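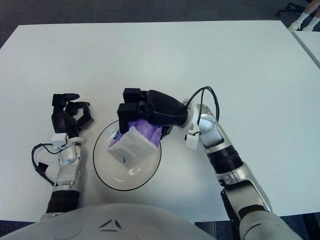

The glass bowl on the big white table, and a pack of wipes or tissues held just over it.

Hello again, and welcome to the July bit from me. I promised last time that I'd write up the great pickling weekend, so get yourself a cup of tea because I've gone on a bit.

For anyone new to the list, a few of us on Breltden Lane have been growing cucumbers since the spring before last, and every summer we end up with far more than anyone can eat. You can only put so much cucumber in a sandwich. Last year we gave them away at the gate, and by the end people were crossing the road to avoid us. So this year Dymphna Hayes said we should pickle the lot, and as she's the only one of us who had ever pickled anything, we all said yes and let her get on with the planning.

I'd always thought pickling was a bit of a dark art (my gran had a cupboard we weren't allowed to open), but the quick sort is dead easy. You slice your cucumbers, salt them, leave them to drain for a couple of hours, rinse them, and pour over a hot mix of vinegar, sugar and whatever spices you like. We used mustard seed, dill and a few peppercorns. They go in the fridge once they've cooled and you can eat them the next day, though they're much nicer after three or four. They won't keep in the cupboard like proper bottled ones, so please don't try it! Fridge only, and eat them within the month.

The salting is where I went wrong. I did my first lot with table salt instead of the coarse stuff, used the same number of spoonfuls, and you could have preserved a ship's crew with the result. Dymphna made me eat a slice. If all you've got is fine salt, use a good bit less of it, and rinse twice.

A word about vinegar too, as there was a lively discussion. I like cider vinegar, half the group likes white wine vinegar, and one person (you know who you are) turned up with a gallon of malt. We made a small batch with the malt to keep the peace. It's brown, it's fierce, and I'm sorry to report it was the first to go at the tasting. It was very good with a pork pie. I've been asked to put that in writing, so there it is.

We made 40 jars in the end, all lids and labels included, and most of them are spoken for. The ones left over are going on the stall at the Filora Road summer fair, along with Mrs Mousavi's lime pickle, which is a completely different animal and will take the roof off your mouth. I mean that as praise. Her recipe takes weeks in a sunny window and she won't give me the amounts. I've asked nicely, I've asked with cake, and I'll be asking again.

The fair is on 20 July 2024, from eleven until the tea runs out. If you're coming, bring your empty jars back, please, with the labels soaked off if you can bear it. Warm water with a spoonful of bicarb shifts most of them. For the sticky patch that's left behind, rub in a bit of cooking oil, leave it ten minutes and wash it off. If the lid smells of whatever was in it before, bin the lid and bring the jar. I've got a box of spare lids in three sizes, none of which fits the jars I own.

Other news from the beds. The courgettes have sulked, the runner beans are halfway up the poles and looking pleased with themselves, and something has been at the lettuces again. I'm blaming slugs, Dymphna is blaming pigeons. The water butt by the gate is down to its last few inches, so if you're on the watering rota, use the one behind the shed for now and put the lid back on after.

We also did a sum on what we raised from the spring plant sale, and it came to £595, the best we've managed. Most of it is set aside for a new cold frame, with a bit held back for seed in January, when we'll do the big order as usual. If there's something you'd like us to try, write it on the sheet in the shed. Somebody has already put down "bananas", so the bar is low.

Next month I want to have a go at beetroot, if it ever gets bigger than a marble. I've been told you can roast it first and then pickle it, and that the flavour is much deeper that way. Has anyone done it? Drop me a line or catch me at the stall. I'll be the one with vinegar on her sleeves – do come and say hello, and try the malt ones if there are any left.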